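Home News Events Newsletter Join Contact
Search this site Enter keywords Go
4 min read

Smoke alarm season, again
By Dayana Ibarra
December 14, 2025

Okay, smoke alarms! I know, I know, I wrote about gutters last time and now this, and at some point somebody is going to take the newsletter away from me and give it to a person who writes about cookies. But we had such a good turnout for the alarm swap in September that I promised a follow-up, and a few of you have been stopping me at the mailboxes to ask when it's coming.

So first, the numbers. Tadeo Iturra keeps the list and he tells me we have 135 homes between the creek and Serrano Street, and that 50 of them have now had their old alarms looked at. When we started in the spring it was 19. I was so pleased when he read me that over the phone that I made him say it again.

Most of what we found in people's hallways was plain old age. Alarms wear out even if they still beep when you push the button, and the maker usually prints a date on the back, where you'll never see it unless you take the thing down. Olga Ledesma had one over her stairs that was older than her grandson (he's in middle school and very tall). She'd been changing the battery every year like clockwork and never once turned it over. Neither had I, to be fair. Mine was in the back bedroom and it had been painted over, twice by the look of it, once in a green I don't remember choosing.

So please, sometime before the holidays, get a steady ladder and somebody to hold it, twist yours off, and read the back. If it's more than ten years old, or you can't find a date at all, it's time for a new one. If it's wired into the ceiling, turn off the power to it before you unplug anything, or call Hermenegildo Figueroa, who did wiring for a living and would much prefer you call him. Then wipe off the dust, put it back, press the test button and hold it down for a few seconds. Warn the dog first. I didn't, and we lost most of a lasagna.

A couple of things people asked me in September:

Can it go in the kitchen? Better a little way outside it, or you'll be waving a dish towel at it every time you make toast, and then one day you'll take the battery out and forget. Crisóforo admits this is exactly what happened at their place, and Olga would like it known that it was his toast.

Do I need one in every bedroom? Yes, and one in the hall outside, and one on every floor, including the basement. It does add up! That's why we went in on an order together.

About that order. We put in for another 20 and they'll go out to whoever signs the sheet at the Talleo Room, one household at a time, with seniors and families with babies at the top of the list. If you can pay something toward yours, wonderful, there's a jar. If you can't, take one anyway and don't give it another thought. I'd also love a few more people who are comfortable on a ladder, because right now it's mostly Tadeo, and Tadeo's knees have started sending me messages.

When you get yours, have a good look at both sides before it goes up. The side with the red label and the gray button faces down into the room, and the flat side, where the mounting holes are, goes against the bracket. Write the month and year on the back in marker while you still have it in your hands.
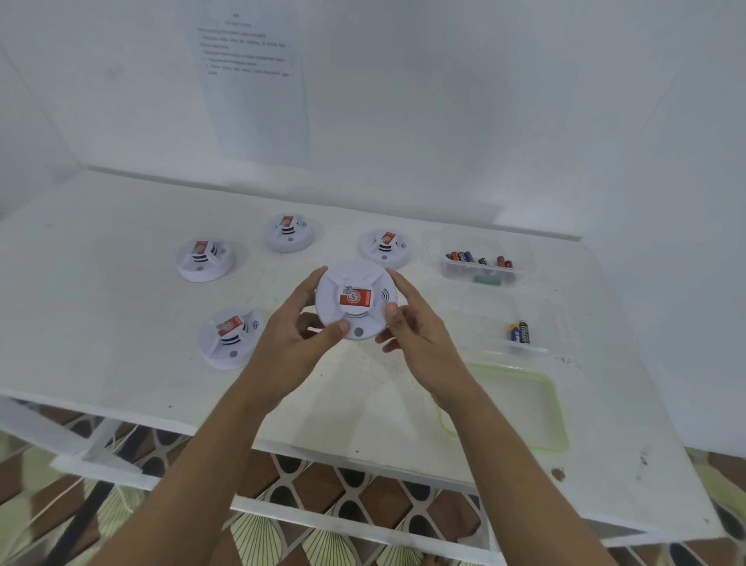
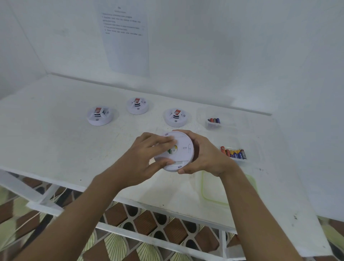 Smoke alarms on the white table, front side first and then the back.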